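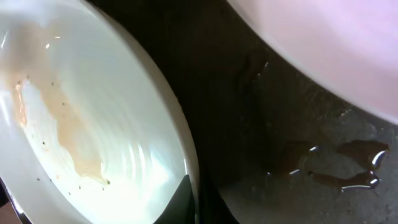
How long can you leave a plate with sauce on it before it has to be soaked?

About an hour, less if there's turmeric or egg involved.

Yuzhen Ren had given this answer so many times that her brother-in-law no longer waited for it. Liang would ask the question from the couch, with his socks up on the armrest, and nod along as she said "an hour", the way people nod at the safety card on a plane. Then he'd go back to his phone and the plates would go on sitting there.

He had been staying with her since February. It was meant to be a fortnight, while the floors were done at his place in Futelach, but the floors had led to the walls and the walls had led to a man called in to look at the stumps. Yuzhen had never seen these stumps. She had begun to doubt them.

The house rule, which was hers, was that whoever didn't cook did the dishes. Liang respected the rule enormously. He had taken up cooking the same afternoon he heard it.

He made one thing. It was a curry of sorts, tan going on orange, and he finished it with a pinch of black seeds that got into everything. She found them in the cutlery drawer. She found one in her library book, on a page where a man was drowning. The curry itself was pretty good, and this was the worst part, as it meant she ate it, and having eaten it she was the one who hadn't cooked.

"You could get a dishwasher," Liang said.

"A dishwasher is three thousand dollars."

"The Wader's 2,846."

She looked at him. He had the page open already. He'd had it open for some time, by the look of it, with the colours sorted and the steel one ticked.

"With delivery?" she said.

"Delivery's extra."

"So it's three thousand dollars."

"You always do this," said Liang, and went to lie down.

She decided on a strike. It was a small one and she didn't announce it, having read somewhere that the announcement is where most strikes go wrong. She scraped nothing and rinsed nothing. She moved the plates off the bench and onto the brown tray, and put the tray on the table where he had his breakfast, and beside it she set the sponge in its own black tray, green side up, like a place setting. She felt this was clear. A child would have understood it. A reasonably bright dog would have at least looked at the sponge.

Liang ate his toast standing up.

"Table's a bit full," he said.

By lunch he had brought a stool to the window and was eating there instead, with a view of the neighbour's wheelie bins, and seemed happier than he'd been in weeks. He said the light was good. He wondered aloud whether they should always eat there.

"There's one stool," said Yuzhen.

"We could take turns."

She went back to the table and looked at the plates. They had the sort of streak on them that turns into varnish if you let it. She thought about her grandmother, who had washed up for 13 people with a rag and a kettle, and complained the whole time, in detail, until the day she stopped and everyone had to buy rubber gloves. 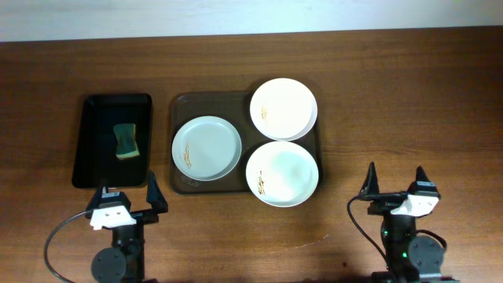 The Second Day

At six in the morning Yuzhen came out in her dressing gown and found Liang at the table with a bottle of Dridex, reading the label.

"It says to leave it on for ten minutes," he said.

"Yes."

"You've been telling me an hour."

"That's how long before you soak it. It's a different hour."

He thought this over. It was clear from his face that he had been lumping all the hours together. Then he picked up the sponge, turned it over to the yellow side, turned it back again, and held it out to her with real courtesy.

"Which way do you like it?" he said.

She said she liked it with him on the end of it. He laughed, and put the sponge down in the black tray, a bit crooked, and said he'd make a start right after he'd eaten. He was thinking of doing the curry again. He'd bought more of the seeds, a bigger bag this time, as it worked out cheaper by the kilo.

"What will you eat it off?" said Yuzhen.

Liang opened the cupboard and took out the good bowls.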